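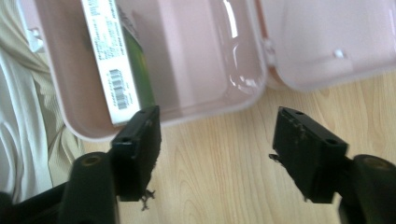
About Sestolard

Sestolard records people doing ordinary jobs with their hands so that robots can be taught to do them. We work for robot makers, packing firms and university groups who need good demonstrations and have no room or staff to make their own.

We started as a two-bench workshop in Carkine and now have 9 benches in the same building. Seven of them are used for hand-held work. The operator holds a gripper with a camera on it and does the task directly, picking up a packet, putting it in a box, taking it out again. The other 2 are for remote control, where the operator sits at a desk and moves an arm through a pair of handles. Hand-held work is quicker and suits most jobs. Remote control costs more, but some customers want every movement made by the arm they will be using later.

What we record

Most of our work is with small household and shop goods — boxes with lids, cartons, tubs, folded cloth, cutlery, bottles. A normal order is over 1,000 demonstrations of one task, split between several operators, with the objects moved between goes. We keep the tries that go wrong and mark them as such. Some customers ask for them and some don't, and the price is the same.

Each set is checked by someone who did not record it. They look for dropped recordings, fingers out of view and tasks stopped too early. Anything that fails is done again at our cost.

The people

There are 30 of us. Most are operators, and most came from warehouse, kitchen or sewing work. No background in robots is needed. New operators train on a plain pick-and-place job first, then move on to lids, hinges and thin packets, which take longer to learn. Shifts are short, with a change of task halfway through, as holding a gripper is tiring on the wrist.

Our software is called Lultis. It names the files, keeps the camera and finger readings in step and lets a customer look through a set before it is sent. The remote-control desks were built with Sawatzky, who still service them every December.

Visits

Customers are welcome to come and try a gripper themselves before placing an order. We can take small groups on most working days. The next open day is 26th May, and the benches will be running as normal. Please book through the contact page and tell us if you plan to bring your own objects.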